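Home | News | Minutes | Hall Hire | Contact

Moltdale Reading Room and Hall, members' meeting, 7/10/19

Notes by me again, seeing as my hand was the only one holding a pen. Sorry for the spelling!

We started a bit late on account of the parking, then went over last time's minutes, which were fine apart from me writing "Puvero" two different ways. That's fixed in the copy on the board.

Money first. We have 3,000 dollars set aside for the hall and 271 in the snack jar account, and we agreed the snack jar money stays snack money (this took longer than you'd think). The insurance bill is paid. The water bill looked high to a few of us, so I'm going to call and ask if they read the meter or guessed it.

Summer book sale. We're going ahead! It'll be in August, in the hall if we can get the shelves moved and out on the grass if we can't. Rorkel has said they'll lend us folding tables again, and I promised we would give them back clean this time. Paperbacks are staying at the same price as last year. I wanted to put the hardbacks up a little and lost the vote, which is okay, I still think I'm right. Donations can go in the back hallway from now on, but please no encyclopedias and no magazines. We still have a full run of somebody's fishing magazines and I'd love to see them go.

Then the big one, the paint and the floor. Puvero sent a quote for walls and floor together, and Koech sent one for the walls only, so we couldn't really compare them side by side. Most of us like the blue-gray for the walls and a plain brown floor. I was for yellow at the start of the evening and I've come around, mostly.

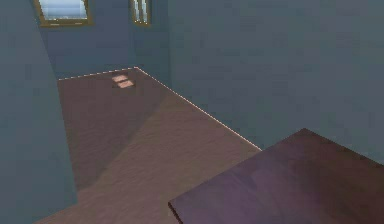
Odalys asked whether we could get the walls done before the sale and leave the floor until fall, and said she would sooner have a scuffed floor in August than a hall we can't use. I thought that made a lot of sense, and so did nearly everyone else. We voted on it and it passed with 11 for and two against. I'll ask Puvero to split their quote into two parts and I'll ask Koech how soon they could start. Nothing gets signed until we've all seen the numbers.

Kids' story hour is doing really well, so well that we're short of cushions. If you have clean ones you don't want, bring them by. We also talked about moving it 30 minutes earlier so it doesn't run into choir practice, and the choir folks were very happy about that (they've been standing in the hallway humming). We'll try it for a month.

Other bits: the side door sticks, the coffee maker needs a new pot, and the key to the book drop is still missing. Check your coat pockets, please.

Next meeting is in August, after the sale, same time. I'm bringing lemon bars.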